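Student Robot Club Prepares Gripper Project for September

24/04/2020

12 shares | 3 comments

The robot club at Lerport Technical School is teaching machines to pick up everyday things, and the students have set the date for their first public show. It will be held in September in the Jakino hall, with free entry.

The club has 26 members this year, divided into five teams. Each team must build a hand-held gripper, collect practice recordings with it, and then use them to train a small robot arm. The firm Alow has lent the school two arms for this purpose.

Students say that the gripping of round objects is the most difficult part. Smooth plastic gives the fingers little to hold, and a small change in the angle can be enough to lose the object.
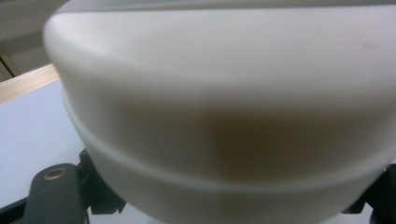
The teams will compete for the Sveinbjörnsson Cup, which the school gives every second year. Points are given for a safe grip and for clean work -- speed counts only if two teams are equal. New members are welcome to write to the club before the summer break, and no earlier experience with programming is needed.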